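How Much Is One More Demonstration Worth? Collecting Training Examples for a Tabletop Arm

Project report, group 5
Akinyi Masanja, Kumudini Haque, Nahom Berhe
Supervisor: Getachew Fikre

1. Why we did this

The project we were handed was called "Improving grasp success through larger demonstration sets." We'd like to say at the start that we didn't like the title. It assumes the answer. Every paper on our reading list showed a curve going up as more demonstrations were added, and almost none of them said who had collected the demonstrations, how tired that person was, or what got thrown away. So with our supervisor's permission we turned the question around. We collected our own set, kept notes on how it was made, and tried to find out how much of it was any good.

The short version is that a lot of it wasn't, and we didn't find that out from the training loss.

2. Setup

The arm is the Tenbridge arm in the teaching lab, with a two-finger gripper and a small camera mounted at the wrist. Demonstrations were recorded by hand guiding: one person moved the arm, a second started and stopped the recording and filled in the log sheet. The policy was a standard imitation model that takes the wrist view and the joint positions and predicts the next short stretch of motion. We didn't change anything about the model. Mesfin Tamiru, who looks after the lab machines, set up the training jobs and we left his settings alone for the whole project.

The task was to approach a cardboard box on a table, close on one side of it, lift it a little and set it back down. We picked it because it sounded easy. Akinyi wanted something with cups and Kumudini wanted something with cloth, and the box was what we could all agree on.

3. Collecting

We planned on 192 demonstrations, split evenly among the three of us. The plan had start positions marked on a sheet, and each person was supposed to work through the sheet in order. This lasted until lunch on the first day. After that we had each developed our own way of doing the approach. Nahom came in low and slow from the right. Akinyi came down from above and corrected late. Kumudini paused before closing the gripper, sometimes for a couple of seconds, to check that the fingers were lined up. To a person watching, all three look fine. To a model that is supposed to average over them, a pause is an instruction to stop moving, and it doesn't know when to start again.

Nobody told us to agree on a style beforehand. The lab handout says to "demonstrate the task naturally," and we think that line should be removed.

We got all 192 recorded. Then we sat down and watched them, from the wrist camera only, since that is what the model gets. We'd recommend this to any group doing a similar project, and we'd recommend doing it after the first ten or so, which we did not.

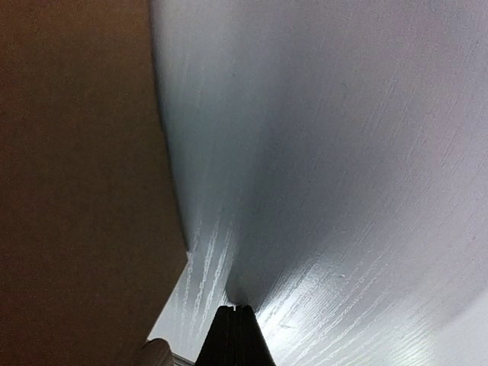
From the wrist, the moments that matter most are the ones with the least in them. Far away, the box looks like a box. Close in, at the point where the arm has to decide whether to go forward or shift sideways, it turns into a patch of plain brown next to a patch of white, and the only useful things left are the edge between them and whatever shadow happens to fall on the tabletop. We had been standing beside the table with a full view of everything while we guided the arm. We were making decisions from information that the camera never had. Kumudini put it in the log as "we are cheating and the robot is getting graded," and we have not come up with a better way to say it.

4. Throwing things out

Our rules for dropping a demonstration were simple. We dropped it if the gripper bumped the table, if the box was dragged before the fingers closed, or if the recording started late. By those rules 19 were out. A second pass removed another 19 where two of us, watching separately, couldn't tell from the wrist view why the arm had moved the way it did. That second rule is a matter of taste and we know it. It left us with 154.

We expected a complaint from Getachew about the second rule and we got one. His point was that we might be removing exactly the hard cases, and that a cleaner set could just be an easier set. We think he is partly right. Most of what we dropped in the second pass came from late, close-in corrections, and those are corrections a robot has to be able to make.

5. Results, such as they are

We trained on the full set and on the reduced set, and ran both on the same start positions. The reduced set did better at reaching the box without stalling. It was no better at the lift. On start positions near the far corner of the table both policies were poor, and there the full set may have been slightly ahead, though we ran too few trials there to argue for it.

We also tried training on each person's demonstrations alone. We had hoped this would settle the question of style. Nahom's did best, and for an afternoon we believed that low and slow was the right way to approach. Then we looked at the log and saw that he had recorded nearly all of his in the morning, with the blinds down, and that we had run the tests in the morning with the blinds down. The other two had worked mostly later in the day. So the result could be about style or about light, and with our data there's no way to pull those apart. We've left the comparison in because we did the work, but please don't cite it.

6. What we don't believe

We don't believe that the stalls went away because our 154 were "higher quality" in some general sense. The likelier story is that we took out a lot of Kumudini's pauses (she agrees).

We don't believe the curves in the reading list transfer to a group of three students. Those sets were made by people who had practiced. Ours got noticeably smoother toward the end, which means the last third of our data and the first third are close to being two different sets.

We also don't believe that adding more would have fixed it. More of the same habits, from the same side of the table, would mostly teach the model our habits more firmly. That is an opinion. We did not have time to test it.

7. For the next group

Agree on one approach and practice it before you record anything. Guide the arm while looking only at the wrist view on the monitor - it's unpleasant and slow, and Akinyi got a headache, but it was the only time our demonstrations made sense when played back. Write down the time and the state of the blinds for every recording. Mix the people and the hours on purpose.

Our log sheets and the list of dropped recordings, with the reason for each, are in the project folder. The reasons for the second pass are short and some are just "??". We didn't tidy them up afterward.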